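Panport label printing, ticket 4 of 9
Opened by: Samira Saab
Status: solved

Labels from Panport were coming out blank on every second sheet, on both office printers. Siamak Vahidi spotted that it only happened on orders with more than 80 lines, and what a brilliant catch that was! I'd been swapping cables and cursing the toner until then.
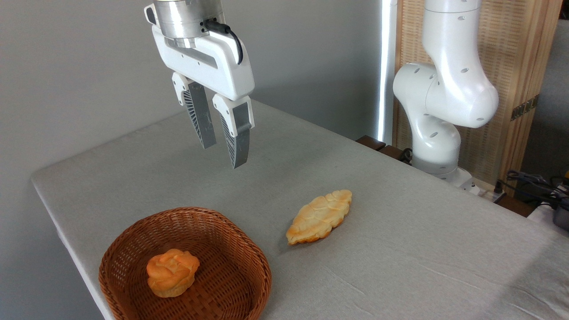 Which setting causes the blank sheets?
"Fit to page" under Print Options. Switch it off, save, then log out and back in.

Tried it at 4 pm with Bảo Kim's longest order and every label printed, accents and all (Ánh Đồng's name came through perfectly, which it never used to!). Godelieve Vermeulen has now changed it on the Plirside machines too. Old templates keep the previous setting, so open each one and save it again.

Closing this one. Margins are on the next ticket.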